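Gholamreza Mazandarani
Thread on key control in rented blocks. It is written from the managing side, but most of it applies to anyone who has to hand over keys and get them back. 1/

The block is in Ostbridge: 49 flats, one main entrance, a bin store, a bike store and a meter room. Hornamis manages it and I look after the locks and the register. When I took the register over it listed 175 keys. It did not say which of them opened anything. 2/

First, some terms, as people mix them up. Keyed to differ means each cylinder has its own key. Keyed alike means several cylinders share one key. Master keyed means each cylinder has its own key and also accepts a second one higher up. 3/

Master keying costs you something. In a pin cylinder the extra level is made by adding small wafers between the pins, and every wafer adds another height at which the pin stack can shear. More heights means more keys that will turn the plug, including some you never cut. 4/

The fewer levels you have, the fewer of these unplanned keys there are. For a block of this size I would have one master at most, and I would leave the flat doors off it unless the tenancy terms and the insurer both allow for it. Ours don't, so the flats are keyed to differ and the shared doors are keyed alike. 5/

The register was checked indoors at a table, one bunch at a time. Plain and pale is best for this. You are reading small stamped numbers and a patterned surface makes it slower.

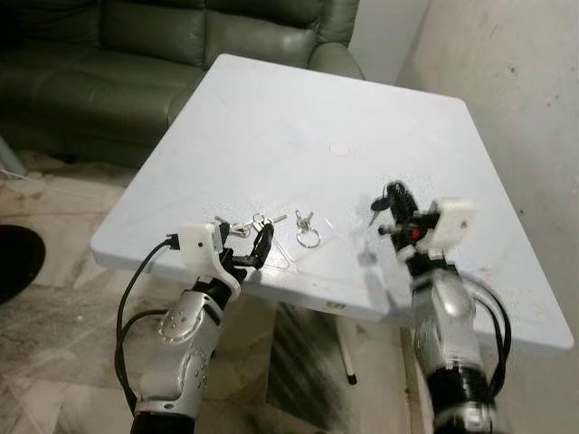 Pale top, a few scuffs, one small pinkish mark near the middle.

Each key gets one line: code stamped on the bow, door it opens, copy number, who holds it, date out, date back. I do not write the address on the key or the tag. A lost key with an address on it is a lock change, and a lost key with only a code on it is a judgement. 6/

The tag code should mean nothing outside the register. "F12" on a tag is a flat number to anybody who finds it. We use the codes Frota generates, which are random letters. Frota is only a table with a login, and a paper book would do the same job if two people can read it. 7/

Copy number matters more than people expect. If a flat has three copies and one comes back at the end of a tenancy, you want to know which one. Without a copy number you only know that a key came back. It may be a copy of a copy, cut at a kiosk, and those wear the cylinder. 8/

On copies of copies: a tracing cutter follows the worn original, so the new key starts with the wear of the old one and adds the machine's own error. After a few rounds the cuts are low and rounded. The tenant jiggles it, the lock gets blamed, and somebody sprays oil in it. 9/

Please don't use oil. It holds dust and the pins start to stick. Use a dry lubricant, a small amount, then run the key in and out and wipe it each time. Once a year is enough for a flat door. Do the main entrance in April and again before winter. 10/
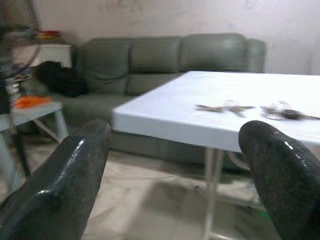
White table with the sectional sofa behind it.

Furnished lets have more keys than you think: windows, post boxes, balcony doors, sometimes a cupboard. Window keys are usually common to a whole range, so they do not need copy numbers, but they do need to be on the inventory. The check-out report is where they go missing. 11/

I record them as a quantity per room, on the same sheet as the meter readings. If the sheet says one window key in the bedroom and there is none, it is a small charge and everybody can see why. If the sheet says "window keys", expect a letter. 12/

A word on cylinders. Ours are Gotden, the euro profile with a snap line at the outer end. Measure before ordering: centre of the fixing screw hole to each end, inside and outside written separately. The outside end should sit flush with the handle plate or very slightly proud of it. 13/

A cylinder that sticks out gives a tool something to grip. I found 7 on the ground floor that were too long on the outside, all fitted in the same order. Most likely whoever ordered them added up the two halves, bought that overall length and fitted whatever split arrived. 14/

The restricted blank is the other thing worth paying for. The key section is protected and a dealer should only cut it against a card or a signed order. It does not stop a determined person. It does stop the casual extra copy, and casual extra copies were nearly all of our problem. 15/

Keep the card away from the keys. Sounds obvious, but I found ours in the same cabinet, on the same hook as the master set for the stores. 16/

Next is the order I check things in. It took me all of one Friday to settle on it and I have not changed it since.

STEP A. Separate the bunches before reading any codes. Keys that overlap get read twice or missed, and a bunch with a shared ring hides the small ones behind the fobs. 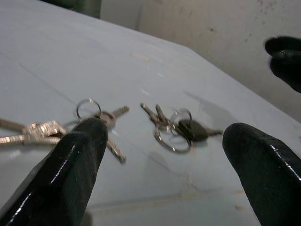 STEP B. Read the code, find the line, initial the line. Do not tidy anything yet. If the code is not in the register, the key goes into an envelope marked "unknown" with the date and where it was found.

STEP C. Try the unknowns in the shared doors first. Never try an unknown key in a let flat without written notice to the tenant, even if you are sure it fits. Fitting is entry as far as the tenant is concerned, and they have a point. 17/

STEP D. Anything still unknown after the void flats have been tried is kept for one full tenancy cycle and then destroyed. Cut the blade across the deepest notch. Putting a whole key in the scrap metal bin does not count. 18/

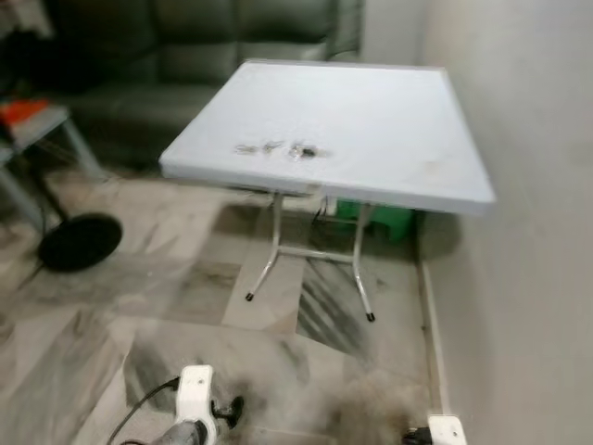
Do you have to change the cylinder every time a tenancy ends?

It depends on the register. If every copy number is back and the blank is restricted, I move the cylinder to another flat and log the swap. If a copy is missing or the blank is open, I fit a new one and charge according to the agreement. 19/

If you move cylinders between flats, update the register before you leave the landing. The one serious mix-up we have had came from doing it afterwards from memory. Two doors had swapped entries, and it only came to light when a contractor was given the wrong set at 8 in the morning. 20/

Fobs are a separate register. They can be cancelled remotely, so a lost fob costs a fob, and people get relaxed about them. Cancel it the same day anyway. Write the serial from the back of the fob, and not the sticker, as stickers get moved. 21/

I'll put up the column headings for the register if anyone wants them. Replies about smart locks will have to wait, as we only have them on the bike store and I do not have a full winter of battery readings yet. 22/22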